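About Gravgate Catering College

Training cooks, kitchen managers and front-of-house staff in Hiltbridge and the surrounding district.
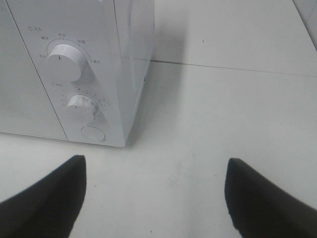
Who we are

Gravgate Catering College is an independent college for people who wish to work in food. We teach school leavers, adults who are changing trade, and staff sent to us by their employers. Our courses lead to work in hotels, hospitals, schools, care homes, canteens and restaurants, and a number of our former students now run businesses of their own.

The college stands on Quaye Street, in the former grain store behind Hiltbridge market. It has teaching kitchens on the ground floor, classrooms and a library on the first floor, and a training restaurant which is open to the public at lunchtime during term. A second site at Cernwood houses the bakery school and the butchery rooms.

Our history

The college began as an evening class for hospital cooks, held in a church hall and paid for by the hospital itself. The first students wanted help with special diets and with cooking for large numbers, and those two subjects have remained part of every full-time course. Day classes followed when local hotels asked for places for their younger staff.

The move to Quaye Street gave the college its own kitchens. Cernwood was added later, when the owners of a family bakery retired and offered the lease to the governors. The original deck oven was kept and is in daily use by the bread classes.

In July 2018 the governors adopted the present name. The college had until then been known as the Hiltbridge School of Cookery, a title which no longer reflected the range of subjects taught.

What we teach

Full-time students follow either the Certificate in Professional Cookery or the Diploma in Kitchen Management. The Certificate lasts one year and is mainly practical. The Diploma lasts two years and includes costing, purchasing, menu writing, employment law and a long work placement in the second year.

Part-time and short courses are offered in bread and pastry, butchery, food hygiene, allergen control, cooking for older people and table service. Employers may ask for a course to be taught at their own premises, provided that the kitchen has been seen and approved by one of our tutors beforehand.

The evening programme for home cooks is separate from our professional teaching and carries no qualification. It covers plain family cooking, preserving, and meals for one or two people in small kitchens.

How we teach

Classes in the practical subjects are limited to nine students. Each student has a work station for the whole of a session and prepares every dish from start to finish, including the cleaning down. Written work is set weekly and returned with comments.

Tutors are appointed from the trade and are expected to return to it for a short period every second year. Ms Wumpini Owusu, Principal, joined the college as a tutor in pastry and continues to teach one class each term.

We hold that cooking for a hospital ward or a school dining hall deserves the same care as cooking for a hotel restaurant. Students on both full-time courses therefore spend part of each year in a public kitchen. Our placement partners are visited by college staff before any student is sent to them.

Our place in the town

The training restaurant serves a set lunch, cooked and served by students under supervision. Tables should be booked in advance through the college office. Surplus bread from Cernwood is given to local lunch clubs.

An open day is held each February at both sites. Visitors may watch classes at work, speak with tutors and discuss entry requirements and fees.

Fees and support

The governors maintain a hardship fund for full-time students. Awards of up to £500 are made towards knives, uniform and travel. The Quaye Bursary, worth £1,000, is given each year to a student over the age of twenty-five who is entering the trade for the first time. Application forms for both may be obtained from the office and must be returned with the course application.

Governance

The college is a registered charity, managed by a board of governors drawn from the catering trade, local employers and former students. The annual report and accounts may be read in the library or sent by post on request. Comments and complaints should be addressed in writing to the Principal, who will reply within one month.

Contact

The Registrar
Gravgate Catering College
47 Quaye Street
Hiltbridge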